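Clearing the Office at Fancombe

Gallery

We gave up the upstairs office at Fancombe in August, after the lease on the Lakstead rooms came through. The move was done over two mornings, mostly by Leonie Lindemann and Uwe Lammers, with Timo Bauerfeind driving the van. Members who used the old room may like to see what became of its contents.

The paperwork was the slow part. The society had kept almost everything since it was set up, and a good deal of it was held twice - once by the secretary and once by whoever had run the event. Leonie went through it folder by folder at the long table. Receipts older than the accounts rules ask for were shredded. Minutes, deeds and correspondence were kept, and so were all the newsletters up to number 466.

Bernd Hagedorn took the maps home to be flattened. They had been rolled for years and would not lie open without a book on each corner. He hopes to have them back with us before the winter talks start, when the Flekden sheets will be needed.

The books went to Lakstead in the first van load. Duplicates were offered to members at the summer meeting and the rest were sold at the door, which brought in 100 pounds towards shelving. A few local histories are still unclaimed, so please ask if you left your name against one.

The furniture is staying within the society where we can manage it. The long table is already at Lakstead, and the Meinecke desk has gone to Baldur Grímsdóttir, who will use it for the membership records.

The storage cabinet was left until nearly everything else had been dealt with. 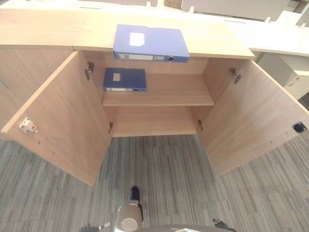

The cabinet with both doors open. One blue box file on the shelf, another on top.

The shelf in the cabinet can be moved up or down, as there are peg holes in the sides. We would like to set it lower at Lakstead so that tall folders can stand upright.

Keys to the old office should be handed to Uwe. Anyone who still has papers belonging to the society at home is asked to bring them to Lakstead, where Leonie will add them to the list.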